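# A morning at the Rastell perfume works

Rastell opens its doors to visitors once a year, in July, and this time I managed to get a place. The works is at the end of a lane behind the railway yard and there is very little signposting. If you go next year, ask for the old dye house. Everyone local knows it by that name and the taxi driver had never heard of Rastell.

We were a group of 16, split into two halves after coffee. My half went round with Rommel Belmonte, the head of blending. He started in the packing room and moved to the blending bench later on, and he still talks about cartons and caps with as much interest as he does about iris or vetiver.

The first stop was the raw materials store. It is kept cool and dim and smells of everything at once, mostly citrus peel and something like pencil shavings. The shelves hold 1,321 materials, natural and synthetic, each with a card showing when it was opened and who last weighed from it. Rommel let us smell three cedars side by side. One was dry and dusty, one was almost sweet, and the third had a smoky edge that I would not have guessed was cedar at all. He uses the dry one in Kivier, their best-known scent, and the sweet one in nearly everything else.

From there we went to the weighing room. A formula is made up by weight, not by volume, and the smallest additions are done first while people are fresh. Visitors stand behind a line on the floor and are asked not to lean on anything. I would have liked longer in there, but the other group was waiting in the corridor.
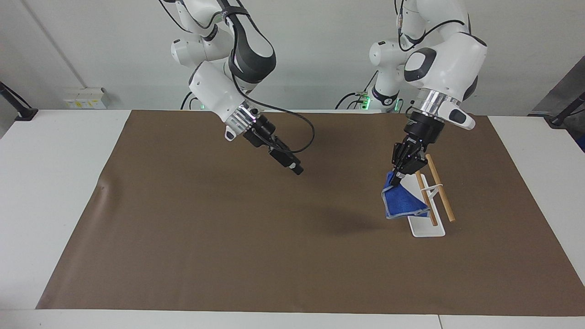
The maturing tanks come next. Once the oils are blended they are left to rest before the alcohol goes in, and then the whole lot rests again. Kivier gets 5 weeks in the second tank. Skurar, the new winter scent, needs longer, and Rommel said the early batches were bottled too soon and came out sharp. They were held back and never sold. He was quite open about it when someone asked what they had cost.

Skurar was the reason I had come. It is due in the shops before Christmas and we were given a strip each to try. The opening is juniper and cold air, then it settles into leather, birch tar and a little black tea. On paper I found it too strong. On skin, an hour later, it was much softer, and I could still smell it faintly on my cuff when I got home. If you liked their older leather scent, Halilović, which was dropped from the range a while ago, this is close to it but less sweet. Two people in my group had kept bottles of Halilović and both preferred the old one.

The talk after the tour covered how to store perfume. Most of it was familiar: away from windows, out of the bathroom, cap on. I did not know that a half-empty bottle goes off faster than a full one, so it makes sense to finish one before opening the next. Rommel also said that sprays keep better than splash bottles – fingers and air get into the neck of a splash bottle every time it is used.
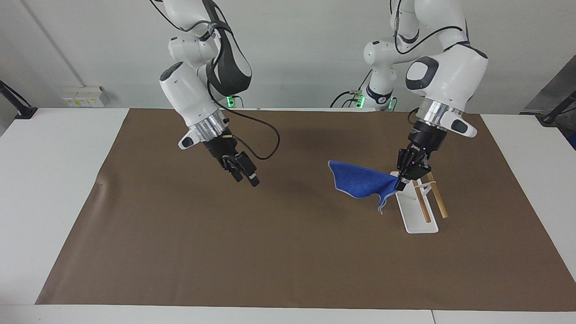 *Two robot arms over a brown mat, one of them gripping a blue cloth.*

The last part was a short blending session in the upstairs room. We each had a tray of ready-made bases and a pipette, and were told to make something with no more than four of them. Mine was fig, cedar, pepper and musk, and it came out smelling mainly of pepper. You take home a small vial with a handwritten label. The woman next to me used only two bases, orange flower and amber, and hers was easily the best on our table.

Some practical points. The tour starts at 9.30 and ends a little after noon. There are stairs to the blending room and no lift, although the rest is on one level. Please don't wear scent on the day, as they do ask at the door. The shop sells the full range plus testers with damaged boxes at a reduced price. I bought a Kivier with a dented carton and a bar of the cedar soap.

Booking for next July opens in spring, by post or at the shop counter. There is a waiting list for cancellations, and that is how I got in.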